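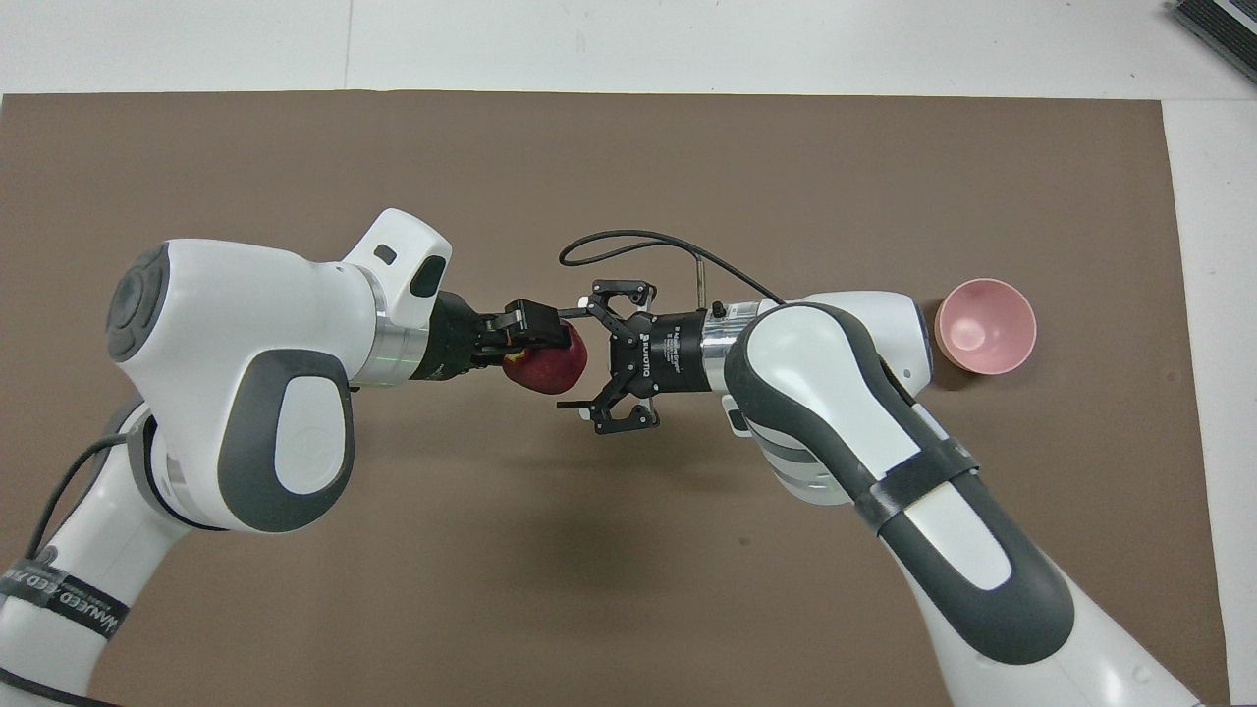 Red apple held over the brown mat, a white robot arm on each side.

Ludden Floor Mats & Cargo Liners -- Frequently Asked Questions

Updated February. Read this before you email, most of it's covered.

Are these universal mats or cut for my vehicle?

Cut for your vehicle. We have 151 patterns right now, cars and light trucks. Universal mats are a seperate listing and say UNIVERSAL in the title.

My truck isn't in the drop-down. Now what?

Send year, make, model, cab style and bed length. If we have a pattern that fits we'll tell you the number. If we don't, you can trace your old mat on paper and mail it to the Bakley shop. Custom cuts from a tracing are final sale.

Do they fit with the factory hooks?

Most driver side mats come with holes for the factory posts. Older vehicles with no posts get a plain mat with a nibbed back. Twist-lock posts -- tell us in the order notes, the grommet is different.

What's the difference between Brarkdale and Pillai?

Brarkdale is carpet. Cut pile, bound edge, rubber back. Comes in tan, gray, black, dark blue and maroon.
Pillai is all rubber, raised lip, channels for water and slush. Black or tan only.
Same patterns, same fit. Price is different, see the chart on each page.

Will the tan match my interior?

Close, usually. Factory tans changed from year to year and sun changes them some more. Order a swatch first. Swatches ship in a plain envelope, no tracking.

Can I put the rubber mat on top of the carpet mat?

No. Not on the driver side. One mat at a time, hooked down. Stacked mats slide and can get under the pedals. Check pedal travel with the engine off before you drive.

My mat showed up rolled and won't lay flat.

Unroll it, lay it face up somewhere warm overnight. Still curled in the morning, roll it loosely the other way for an hour and try again. Don't use a heat gun. We don't take back mats with heat gun marks.

It smells.

New rubber does. Leave it in the garage a couple days. Dish soap and water helps.

How do I clean them?

Carpet -- vacuum, then upholstery cleaner and a soft brush. Hang to dry.
Rubber -- hose and dish soap. No tire shine or silicone spray, makes them slick.
Neither one goes in the dryer.

Do you do cargo liners for wagons and SUVs?

Yes. Part numbers ending in 111 are full length, seats folded down. Everything else stops at the seat back. If you have a third row, measure with it up AND down before ordering.

Do I need to trim anything?

Mats, no. Cargo liners sometimes, where there's an aftermarket speaker box or a jack cover that was moved. Use a sharp utility knife and cut a little at a time. Trimmed liners can't be returned unless there's a defect.

How long does shipping take?

Stock colors leave in two business days. Maroon and dark blue are cut to order, allow two weeks. Orders over $200 ship free in the lower 48. Alaska and Hawaii, ask for a quote first.

What's the return policy?

30 days, unused, in the original wrap. Buyer pays return shipping unless we sent the wrong part. Put your order number on the outside of the box please, we get alot of boxes with nothing on them.

Is there a warranty?

Brarkdale, two years on the binding and backing. Pillai, five years against cracking. Heel wear isn't covered on carpet mats but you can add a vinyl heel pad at checkout.

Do you sell to dealers and body shops?

Yes. Dealer pricing starts at $3,000 a year in orders. Use the wholesale form and have your resale certificate ready.

Can I pick up my order?

At Bakley, yes, 9 to 4. Wait for the ready email. Side door, ring the bell.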